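The table is finished and I can't stop stroking it

It's done! After three weekends of dust, oil and eating dinner off my knees, the little table is back in the front room and I keep finding excuses to walk past it. I put my tea down on it this morning just so I could pick it up again.

If you read my October post you'll know I brought it home from Dabbas, the second-hand place behind the station, for 22 pounds. It had been painted a sort of mushroom colour, thickly, by someone in a hurry, and there was a sticky ring on top that no amount of washing up liquid would shift. But I'd turned it over in the shop and seen a patch of bare wood underneath, very pale, and that was me gone.

Getting the paint off

I used the Vamo stripper, the one in the squat tin, and left it on for 20 minutes at a time under a bit of old carrier bag. Two rounds got most of it. The edges took a third, and I did the corners with a wooden lolly stick and then my thumbnail in a glove. Please open a window. I had both open and the back door as well, and I still smelled of it on the bus.

Then sanding, all by hand. I did borrow an electric sander from next door and gave it back the same afternoon -- it ran away from me on the first corner and I got frightened of losing the lovely rounded shape. So it was a cork block, coarse paper first, then medium, then fine, always with the grain. Or as near as I could manage, given that the grain on this thing goes wherever it fancies. Wipe it down with a barely damp cloth between papers and let it dry before you carry on, the difference is huge.

Oil, and a lot of waiting

I was very nearly talked into a tinted oil and I'm so glad I held out for the clear one. It's Sonik, the matt version, and it hardly changes the colour at all. Pale beige going to cream, that's what I wanted and that's what I've got! Two thin coats, rubbed in with an old T-shirt, a full day between them. (Lay the rag out flat outside to dry afterwards, don't ball it up in the bin, oily rags can catch fire by themselves.)

The patterns came up so much better than I'd hoped. There are long streaks running through it and then these curves, like little arches one inside another, and the best ones are down at one end. I've put my chair at that end.

What goes on it

I'd promised myself it would stay bare for a while, and that lasted until Saturday, when I went into Kisasico for lampshade fabric and came out with a tray. It's black and shallow with a thin raised rim, and it isn't round or square or anything sensible, it sort of wanders about in lobes. I love it. Matt black inside, very smooth, and against all that pale wood it looks like a pond. I tried it at one side, then near the back, and it's ended up in the middle. 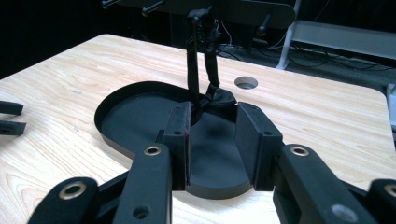

Still on the list

The underside. I've done nothing to it apart from a quick brush, and there's mushroom paint all the way along the inside of the rails. Only the cat will ever see it, but I know it's there.

Felt pads for the feet, before I scratch the floorboards. I bought the wrong size and they stick out like slippers.

A third coat of oil on the top, maybe in spring. The tin says it isn't needed for indoor furniture, but I have half of it left and I enjoyed the rubbing in more than I can explain.

And something for the tray. At the moment the front-runners are fir cones, or my keys, or nothing at all. My sister votes keys. I'm leaning towards nothing, at least until the next time I go to Kisasico -- they had some very nice small bowls by the till.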